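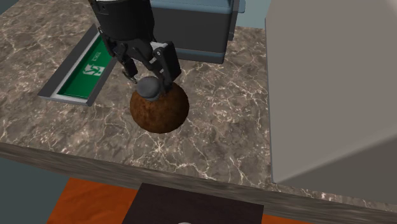
Simulated arm over the brown ball and the smaller grey object, fingers apart. Stone counter, exit sign at left.

Posted Saturday, 4:12 pm
By Nghiêm, Ustgate list

Print this message | E-mail this message

Subject: Re: [ustgate-manip] Texture randomization and grasp selection under contact clutter

On Saturday morning a list member at Dorkedville wrote:

> We read the January note on Berano with interest. Two questions. First,
> when you say the counter material is randomized, are the object poses
> held fixed across the textures, or resampled each time? If they are
> resampled I don't see how the drop can be put down to the texture.
> Second, our own policy does poorly whenever two objects touch or
> overlap in the view, whatever the background. Have you separated that
> from the surface effect? We would like to reproduce the result before
> we spend any more time on rendering.

Poses are held fixed. The note was unclear on this and I will correct it. For each base layout we store the object poses, the arm start configuration and the camera pose, then swap only the counter material and re-render. The physics seed is shared, and friction does not change with the material, so a stone top and a plain grey top behave the same under contact. The only thing the policy can respond to is the pixels.

The test set has 800 base layouts. Each is run once with a flat colour and once with each of 8 patterned materials. Training used 3807 demonstrations, all on flat or lightly speckled counters. No veined stone was seen in training.

On your second question, yes, partly. We tagged a layout as "overlapping" when the projected masks of the target and any other small object intersect in the policy camera. The render at the top would be tagged: the grey object covers part of the upper left of the ball. The gripper tip also overlaps the ball in that view, but we don't count robot pixels in the tag.

What we found:

Flat counter, no overlap: the policy is close to its training performance.

Flat counter, overlap: a moderate drop. Most failures are a grasp centred on the boundary between the two objects. I expect this is what you are seeing.

Veined counter, no overlap: a small drop, mainly late closing. The lateral error is nearly unchanged.

Veined counter, overlap: a much larger drop than the two separate effects would predict if they simply added. This is the result I would most like someone else to check.

My working explanation is that the segmentation head loses the object edge where high-contrast veins meet it, and then falls back on the nearest strong edge, which in an overlapping layout is the other object. The render shows the sort of thing I mean – there is a burst of bright veins just below the ball. I went through 80 failures by hand and the predicted masks are consistent with this, but I was the only person labelling them and I knew which condition each came from. Treat it as weak evidence.

Large distractors matter less than we expected. Removing the big blocks and containers and leaving the small objects in place made no difference we could measure. Flat signage on the counter is not settled. The saturated green of the exit sign draws some attention in the saliency maps, but we have too few layouts with the sign near the target to say anything useful.

To reproduce, use the Berano config with material swapping on and pose resampling off. The default is the other way around, and it will give you the confounded version you were worried about. Also check that your lights are locked. In an earlier release the light intensity was drawn from the same random stream as the material, so changing one moved the other.

If you have flat-counter results already, please post the overlap and no-overlap numbers separately, even if the veined runs aren't finished. I can send the stored layouts to anyone who wants them.

Nghiêm

This site uses cookies to remember your list settings. Accept | Manage preferences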